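Tuesday, July
Žofie Beneš, Brendcombe bench notes
2 min read

Second round with the hand-held grippers, Iltano against Yau. Same wrist camera on both, 900 grams as the top load.

The Yau closes faster but one finger lags at the end of travel, and thin parts get pushed sideways. I shimmed the link and it got a little better. The Iltano is slower and needs more squeeze at the handle. It held the aluminum block at 900 in every pull, and the pads stayed parallel up to 50 mm.

Exposure is still locked from last week. Glare off the table washes out the middle of the view, so I want to try a lower setting before we log anything for Taltport.

Four pulls left on the Iltano, starting with the pads fully open and just clear of the wood.

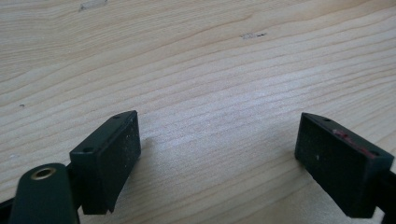

After those I'll swap the camera cable and repeat the Yau set.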